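Film handling in robotic garment packing

Film handling in robotic garment packing covers the rules and working practices that apply when robot arms place, grip or remove thin plastic film around folded clothing. The term is used mainly for two-arm cells, in which both grippers may hold the same sheet at once. Practice differs between sites, and most written guidance takes the form of house rules drawn up by integrators and laundries.

Background

Early packing cells used suction cups and fixed chutes, and film was fed from a roll under tension. Loose film was left to hand workers. When two-arm cells came into use, the older rules on feed speed and roll tension no longer covered the work. The Tarngate code, first issued in December and revised on October 16, 2021, was written to fill the gap. It was drafted by the integrator Hollmann with the laundry firm Starside, and applies to shirts and other flat-folded items.

Grip and contact

The code treats film and cloth as separate loads. A gripper closing on film over a garment should take up a fold of the film alone, with the fingertips meeting above the cloth. Buttons, collar points and plackets are marked as keep-off areas, as film pinched against a hard part tends to tear. Where two grippers work on one sheet, the first holds and the second moves. Both may move together only once the sheet is clear of the garment.

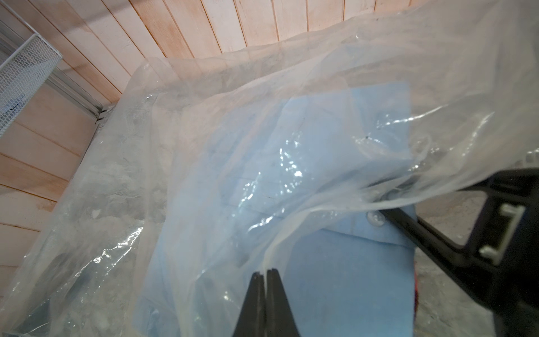

Closing force is set from the film and not from the cloth. A force that suits cotton will often stretch film to the point where it clings to the fingertips and does not drop on release. The code therefore calls for a release check after each grip: the fingers open, withdraw along the line of approach and pause before the next move. Matt fingertips are preferred to polished ones for the same reason.

Sensing

Clear film is hard for depth cameras to measure, and bright reflections along creases can be read as edges. The code does not allow a grip point to be chosen from depth data alone. A colour view or a touch reading must agree with it. After 3 failed attempts on one item, the cell stops and calls an operator.

Trials and criticism

A trial at the Kutton site ran to 2,650 items, of which 610 were sent back for hand finishing. Critics of the code have said that the release check slows the cycle too much for low-cost goods. Later site rules at Starside let the pause be left out for film that has been treated against static — the rest of the release check still applies.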